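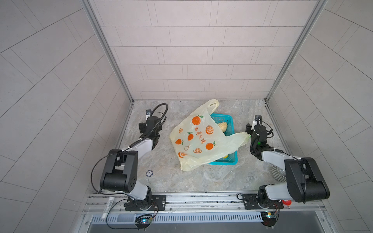 Print this page
E-mail this page

Okay, a thread about citrus season, because I've been eating nothing else since February started and I have things to say. I live in Stivcombe, where the good fruit shows up all at once and then it's gone, so you have to move fast. For a long time I bought whatever came in a plastic bag with oranges printed on it, the pale yellow see-through kind, and never looked past the picture. The fruit inside can be great! But you can't smell it through plastic, and smell is most of what I shop by now.

First thing: pick it up. A good orange feels heavier than it looks. Two the same size, take the heavy one. Color tells you very little, and I've had greenish ones that were sweeter than anything else in the bowl.

Godinho, the fruit stand on the Miltham road, gets its blood oranges in on Monday. I was there at 7 this week and there was already a line. They let you taste! They cut one open on the counter and you stand there with juice running down your wrist.

The blood oranges this year are dark, almost purple near the peel, and they taste a little like raspberries. Last year's were pale and kind of flat. I bought way too many and I'm not sorry.

Somebody asked about storage. Counter if you'll eat them this week, fridge drawer if you won't. Mine start to get soft spots on the counter after that, usually on the side they're sitting on, so turn them when you walk past. Check the bottom of the pile. One moldy one will take its neighbors with it.

Marmalade! I made my first batch at 20 and burned it so badly the pot went in the trash. What I do now: slice the fruit thin, soak it overnight in the same water you'll cook it in, and simmer until the peel squashes between your fingers BEFORE any sugar goes in. Once the sugar's in, the peel stops getting softer.

My batch is 1020 grams of fruit and 2000 grams of sugar. Why 1020? That's what the bag weighed the year it came out right, and I've been too superstitious to round it down.

Save the seeds. Tie them up in a scrap of cloth and drop them in the pot — that's where a lot of your set comes from. Squeeze the cloth out at the end, it's slimy and weirdly satisfying.

Zudum, the little bakery across from the Miltham post office, has an orange and almond cake right now with the whole fruit boiled and ground up in it, peel and all. Dense, damp, a bit bitter. I had a slice for lunch and then went back for another one — no regrets.

Still looking for a decent kumquat within driving distance of Stivcombe. The ones at the supermarket were wrinkled and tasted like soap. If you've seen good ones, tell me where and I'll get in the car.

Print this page
E-mail this page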